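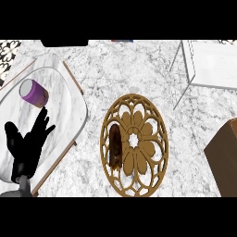 *Purple can on the marble tray, hand open just below it.*

October, 6:40 a.m.

Woke before the alarm with my left calf complaining about last night's drills. Ate standing up. The new assistant coach starts today, poached from Arnov, and the whole club has decided this will fix the defense. We have let in goals at a pace that would shame a bus shelter, so he has room to make an impression.

11:15 a.m.

First session done. He's brought 15 cones, a whistle on a red cord and a theory about spacing. Under the theory I'm no longer a left back. I'm a "wide support," and I get to do the same running with a longer job title. He made us walk through the shape without a ball for most of an hour. Two of the younger ones looked ready to cry. I liked it, to be fair, mainly the walking.

Then a scrimmage, in which we forgot all of it inside a minute. He blew the whistle so often that a dog in the parking lot started coming when called.

4 p.m.

Club sent round the figures from the Suominen game. Paid gate of 831, up from 590 for Dasumis, and the email was written as if we'd won the league. We lost both. My guess is the extra people came for the fireworks, which went off early, during our only corner.

Also in the email: the bus to Gerner leaves an hour sooner than planned, and would players please stop leaving tape on the seats. I have been leaving tape on the seats. I'll stop after Gerner.

9:30 p.m.

Ice on the calf, bag of peas, the same bag since preseason. Watched the tape of our second half and found I spent a long stretch of it pointing. I point at the gap, then at another man, then at the gap again, and their number 17 strolls through it and scores. Very good pointing, though. Crisp.

New man texted us all a diagram — arrows everywhere, me as a small blue triangle facing the wrong goal. Didn't want to raise it on his first day. Will ask him tomorrow, before warm-up, if he's in a decent mood and I can walk.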